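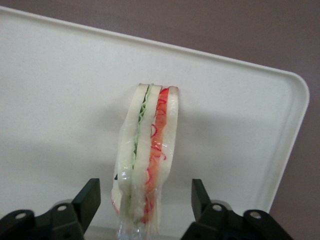 The Lunch Counter at Sinbridge

By the time the train from Raltska pulls in, most passengers have 21 minutes before the connection leaves. It is enough time to buy lunch and not enough to think about it. The Chow counter on the Sinbridge concourse was planned with that in mind.

Chow is a small company. It opened its first counter in Traltow, selling hot food from a kitchen at the back, and moved to wrapped and chilled food when it took the lease in Sinbridge. The space there is narrow and has no room for an oven. Everything is made off site in the morning and set out by hand.

The sandwich is still what most people come for. Chow sells it as a triangle with three slices of white bread, lettuce on one side of the middle slice and tomato on the other. The recipe has changed twice. An early version had a dressing that soaked into the bread before noon. The current one has none, and the vegetables are patted dry before they go in. The company also tried cardboard boxes for a few weeks and went back to clear wrap. Sales fell when people could not see the filling.

Wrapping is the slow part. The film has to be tight enough to hold the slices together and loose enough that the crust is not crushed. New staff practice on plain bread first.

Layout is the other thing Chow spends time on, and the team works it out on a plain table before anything goes near the counter. Height comes first. Flat food disappears behind tall food, so bottles belong at the back. In one arrangement, six red bottles fill a clear two-tier rack near the rear edge, three to a tier, and a sandwich in its clear wrapper has a woven basket to itself farther forward.

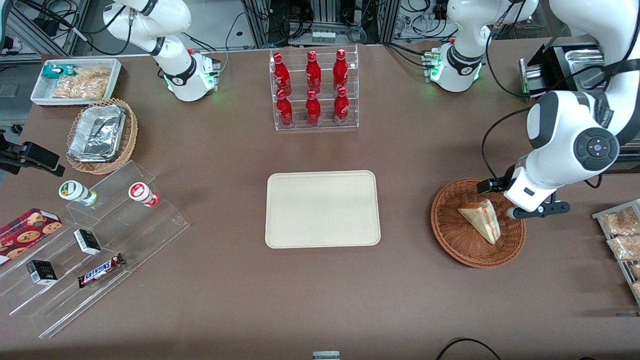

Baskets were argued over for most of August. They take up more space than trays and they collect crumbs. The case for them is that people reach into a basket more readily than they lift something from a flat surface, and Chow decided to keep them. The foil-covered containers are stacked in one as well, just in front of the white snack tray, where the bags of crisp golden snacks go. Trays were kept for things that slide around or tip over.

The stock list for Sinbridge runs to 40 items, down from a longer one in Traltow. The company says it lost very little by cutting it. On its busiest day so far the counter served 347 customers, and the sandwiches ran out before the evening trains.

A second counter is planned for the Raltska end of the line. It will be wider, with a shelf for yogurt drinks and a proper sink. The baskets are going too.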